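We use cookies to give you the best experience on our site. Accept all | Manage preferences

Rinard sorting cell, two weeks in: can it tidy up yet?

Mylene Ambrosio
Last updated: Sep 7, 2022

Short version: sort of. Longer version below, typed between jobs so forgive the state of it.

Been wanting to try one of these since April, when Trandton started offering the Rinard setup on short hire. Arm, gripper, software, a box to plug it all into. You tip mixed stuff in a bin, it picks the stuff out and puts it where you say. Every parent of a small child has the same thought at this point. So did I.

Setup took 2 days. The manual says one afternoon. The manual is wrong about the clamps too, do them before the calibration and not after, or you do the calibration twice. Software is called Plollon and is fine once you turn off the beeping.

Test was simple. Odds and ends in a bin, arm takes them out one at a time, I log what happens. 1240 tries in all. I stopped reading over its shoulder after the first 1000 and got on with invoices.

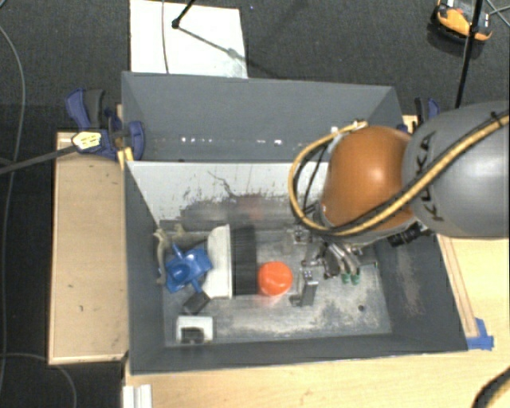 Fingers down in the bin, orange ball still on the floor of it.

Good bits first. Round things, great. Blocky things, also good if they're standing clear of their neighbours. It's patient, doesn't get bored, doesn't wander off for a biscuit. Long hoses stayed out of the way better than I feared.

Bad bits. Anything knobbly. Anything with arms sticking out. It goes in, has a think, comes up with nothing, goes in again. Things up against the wall of the bin are the worst, it will nudge them along for ages and then ask for help. And when two items are touching it quite often picks up niether.

Slow as well. My nephew would clear the same bin before the arm had finished its second go. Granted he'd want paying.

Compared with the Fu unit I had on the bench last year it's a big step up. The Fu needed everything laid out in neat rows, and by that stage you've done the tidying yourself. Rinard copes with a muddle. A small muddle.

Would I have it at home? No. Too big, too heavy, needs its own table, and it can't do socks (I tried socks. Don't). For a workshop with one dull bin of the same parts all day, yes, worth a months hire to see.

Support answered the phone both times I rang, so credit there.

Score: 3 out of 5. Would be a 4 if they fix the wall thing. Hire kit goes back soon, will add a note if the new gripper pads turn up before then.

Sign up to our newsletter for new reviews in your inbox. Unsubscribe any time.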